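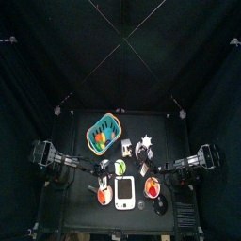 The 26 bus has a new timetable, and if you live on the Skikedberg side of the river you have probably found out the way I did, by watching the back of it leave. The old 7:40 is now the 7:31. The 8:10 is still the 8:10, except on Monday, when it doesn't run.

Trustoston Transit posted the changes in April, on a sheet of paper inside the shelter at Pernell Street. The shelter at Pernell Street is no longer a stop. You now wait 238 yards up the hill, beside the tire shop, where there is a pole and a very nice view of the shelter.

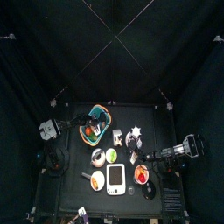 **M. Boyer**
*Newsletter editor*

I called to ask about the move and was told it would "improve flow." My call was number 2 in the queue for most of a lunch break, so I had time to think about flow. The person I finally got was friendly and agreed the pole could use a bench. She gave me the form to request one. It runs to four pages and wants to know the depth of the sidewalk.

Some good news: the evening service now goes all the way to the hospital, which people here have been asking for since the old 121 was dropped. Last bus back is at 10:50 p.m. Day passes still work on both routes, and drivers will take cash if it's exact.

Paper timetables are at the library desk – ask for the green one, as the yellow one is last year's. If you happen to know the depth of the sidewalk by the tire shop, please write in.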